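Lettre de l'atelier Vunomico
26 octobre 2023

Des nouvelles des bras (et de mes épaules)

Bon, je vous avais promis un mot sur la téléopération dans la dernière lettre, et puis j'ai parlé de câbles pendant trois paragraphes. Vous avez été plusieurs à me le faire remarquer, gentiment. Je me rattrape !

Depuis la rentrée, je passe le plus clair de mes matinées à piloter deux bras à distance. Le principe, vous le connaissez si vous nous lisez depuis un moment : je tiens une paire de petites poignées articulées, les bras reproduisent mes gestes, et tout est enregistré, les positions des articulations comme les images. Un modèle apprend ensuite là-dessus. Un geste complet, du début à la fin, c'est une démonstration. On en visait 3020 pour le lot Barel, on y est, et je peux vous dire que les 300 dernières ont été les plus agréables de toutes. Je crois que j'ai enfin arrêté de serrer les dents.

Barel, c'était la vaisselle et les boîtes. Des choses rigides, qui restent où on les pose. Le lot suivant, qu'on appelle Trikis (ne cherchez pas, c'est le nom du dossier et il est resté), c'est tout ce qui est mou : sacs, trousses, housses, sangles. Et là, changement d'ambiance. Une tasse, vous la prenez par l'anse et l'affaire est réglée. Un sac à dos, il faut d'abord décider par où il a envie d'être pris, et il change d'avis entre deux essais. La bretelle glisse, le tissu se plisse sous le doigt de la pince, le fond pivote pendant que je m'occupe du haut...

Ce que j'ai le plus de mal à faire, c'est de me servir des deux mains comme je le ferais chez moi. Dans la vie, ma main gauche tient le sac sans que j'y pense. Aux commandes, je l'oublie complètement ! Je regarde le bras droit, je suis content de lui, et pendant ce temps le gauche attend en l'air. Les premières démonstrations sont pleines de ces temps morts, et le modèle les apprend aussi, évidemment : il s'arrête là où j'hésitais. J'ai donc jeté les 40 premières du lot, sans trop de regrets -- enfin, si, un peu, ça faisait une bonne journée de travail.

Du coup je me suis fixé quelques habitudes. Je répète le geste à mains nues avant de prendre les poignées. Je tourne le sac entre deux essais pour ne pas partir toujours du même côté. Quand je rate une prise, je la reprends calmement et je garde l'enregistrement, à condition que la reprise soit propre. Sur ce dernier point on n'est pas tous d'accord à l'atelier : chez Camargo, où l'on s'occupe de l'entraînement, on préférait au départ des gestes sans aucune erreur. On a fini par couper la poire en deux, avec une étiquette à part pour les reprises, et on comparera en décembre.

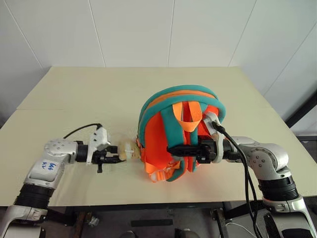

La vue du matin, atelier Vunomico

Le petit sac turquoise, orange et rouge est devenu mon préféré. Sa boucle de sangle orange, en haut, se repère de loin, même avec le retour vidéo un peu terne que j'ai sous les yeux, et ses bretelles me donnent de quoi m'entraîner à deux pinces. Côté bretelles, justement, je vise le bas, vers le réglage en plastique. C'est minuscule vu des poignées, et la tentation est grande d'y aller trop vite.

Pour la suite, on aimerait arriver à 4000 démonstrations pour Trikis. Je n'y serai pas seul, le planning de l'après-midi se remplit bien. Et si vous avez au fond d'un placard des sacs d'enfant, des trousses ou des housses dont vous ne faites plus rien, on les prend volontiers, y compris avec une fermeture qui coince (surtout avec une fermeture qui coince). Répondez simplement à cette lettre, je vous dirai où les déposer.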